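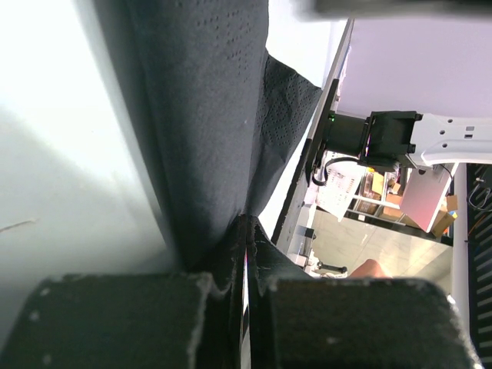 # Quiénes somos

Instalaciones eléctricas Ustomden. Viviendas, comercios, comunidades de vecinos, alguna nave pequeña. Empezamos haciendo cuadros eléctricos para otros y acabamos haciéndolos con nuestro nombre.

Hoy somos 8 en plantilla, 5 de ellos siempre en la calle. Oficina en Zisau, abierta desde las ocho de la mañana. Si no cogemos el teléfono es que estamos en obra – deja mensaje y llamamos el mismo día.

## Qué hacemos

- Cuadros nuevos y ampliación de los viejos
- Cambio de diferenciales y magnetotérmicos
- Puntos de recarga para coche, en garaje propio o comunitario
- Tomas de tierra
- Iluminación de portales, escaleras y trasteros
- Averías (las de verdad urgentes, tambien de noche)

No hacemos aire acondicionado ni antenas. Nos lo preguntan mucho.

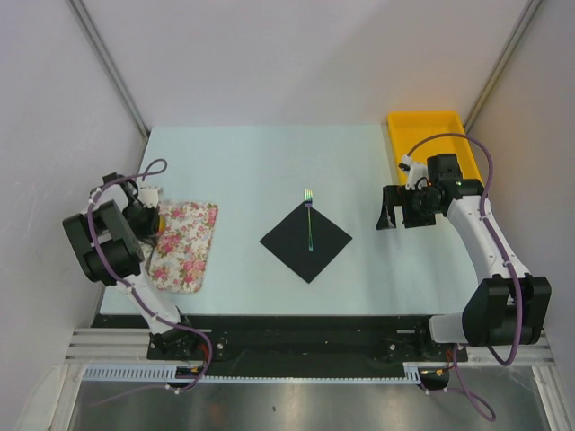
El año pasado cerramos 233 trabajos, casi 76 de ellos puntos de recarga. Es lo que más ha crecido. En garajes comunitarios lo lento suele ser el papeleo, así que lo llevamos nosotros: memoria, esquema, aviso al administrador y boletín al terminar.

## Cómo trabajamos

Visita primero. Presupuesto por escrito, con materiales y horas por separado. Si al abrir una pared aparece algo raro paramos y te llamamos, no seguimos sumando por nuestra cuenta.

Los cuadros se entregan rotulados, circuito por circuito, a máquina. Esquema en papel y en PDF. Y la obra barrida.

En julio entró en el grupo Kuzmenko, taller de montaje de armarios para comunidades. Mismo teléfono, misma gente. Las facturas siguen saliendo a nombre de Ustomden.

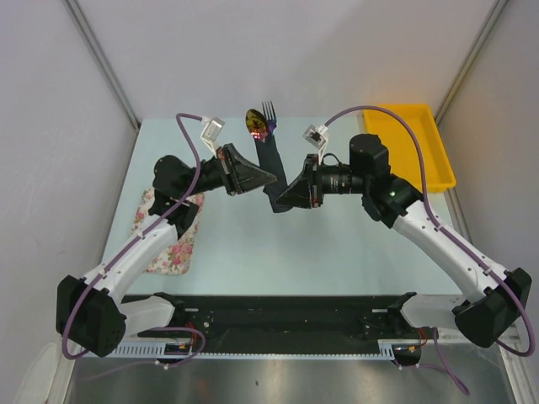 *Dos brazos robóticos sobre una mesa con cubiertos.*

## Proltus

Nuestro plan de mantenimiento para comunidades y locales. Una revisión al año, prueba de diferenciales, reapriete de bornes, informe corto que se entiende. Cuota fija segun metros y número de cuadros. Sin permanencia.

## Contacto

Por teléfono o con el formulario de esta web. Para presupuestos ayuda mucho mandar foto del cuadro con la tapa abierta – solo la puertecita, no desmontes nada. Dinos también la potencia contratada, viene en la factura de la luz.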